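Home | Growing | Kitchen Garden | Subscribe
Print this page | E-mail to a friend

Quinces for a cold garden

The quince is self-fertile, so one tree is enough. At the Felturberg nursery they sell Bognár, an old variety with a short, stout habit, and most of their customers plant it against a south wall.
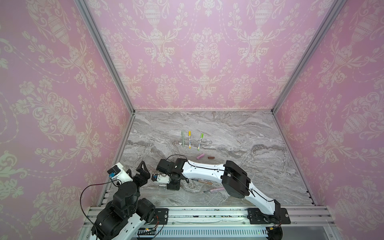

Margit Csonka has grown it there for 49 years. She plants in March, once the ground can be worked, and waters heavily through the first two summers. Quinces have shallow roots and sulk in dry soil.

She prunes very little - crossing branches come out in winter, and the rest is left alone.

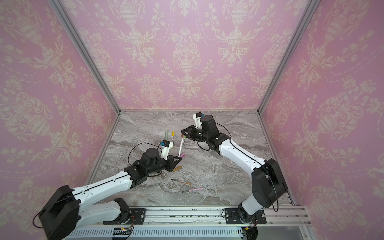 Words: Helmi Kemppainen

The trouble is leaf blight. It starts as small brown spots and by late summer a bad case can strip the tree. Rake up every fallen leaf and burn it. Sprays have not helped much at Felturberg, where the site is 530 metres up and the mornings are damp.
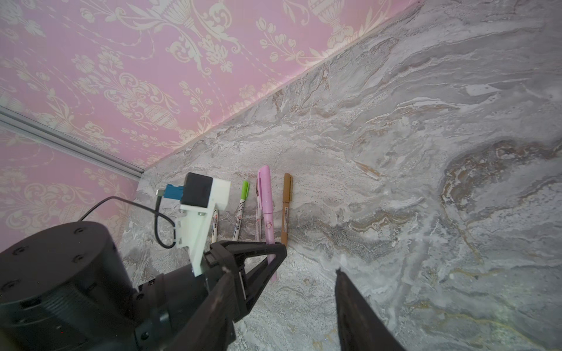 Pink damask and grey marbling

Fruit is picked as late as possible, when it is fully yellow and smells strong. A mature tree gives roughly 500 fruits in a good year. Store them on their own, as the scent gets into apples and pears.

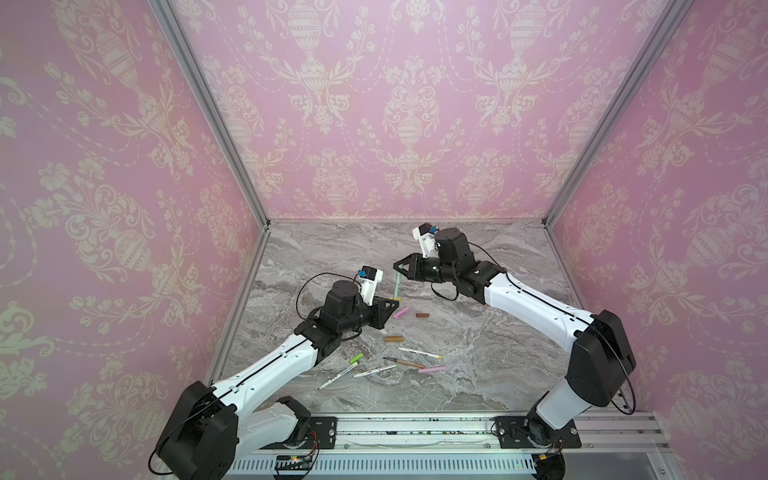

Frost at blossom time is less of a worry than with plums - quinces flower late. A young tree in a pot should still go under cover if the forecast is poor.

Contact us | Copyright Colside | Back to top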